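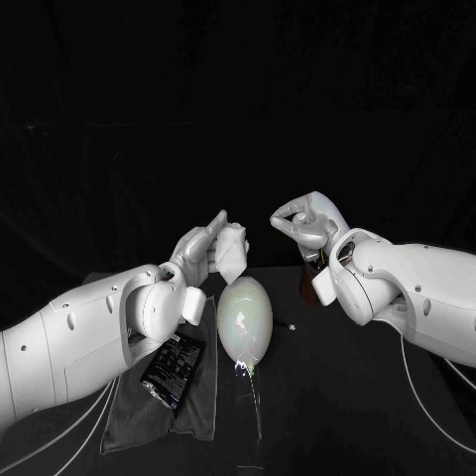

The two-arm bench at the Iltville shared workshop, with a tissue held above the balloon.

Members of the Iltville shared workshop have continued work on Dobos, the two-arm robot under construction in the rear bay. The July 2023 work period was given over to the hands and to the handling of light, thin materials. Both arms are now mounted at the bench, and the black backdrop will remain in place until the present series of exercises is finished.

The outer shells were printed on site over the spring and required 1,248 hours of machine time. The controller boards were supplied by Okberg under the workshop's existing parts agreement. Access to the wrist wiring is still needed at regular intervals, and the final covers will be fitted at a later stage.

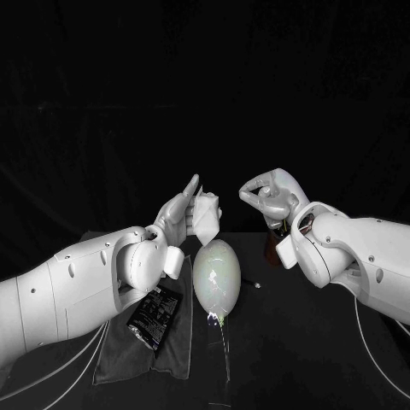 Grip force remains the main subject of study. A setting that holds a tissue securely may be too strong for a thin-walled object, and the group has asked for finer control at the fingertips – a change that calls for new firmware in both hands. The workshop has set aside $1,000 for this purpose, and the work will be carried out with the electronics group at Prania.

Members who wish to take part must complete the bench safety briefing before working near the arms. Attendance at the bench is limited to 5 persons at a time. Requests for bench time may be left at the front desk.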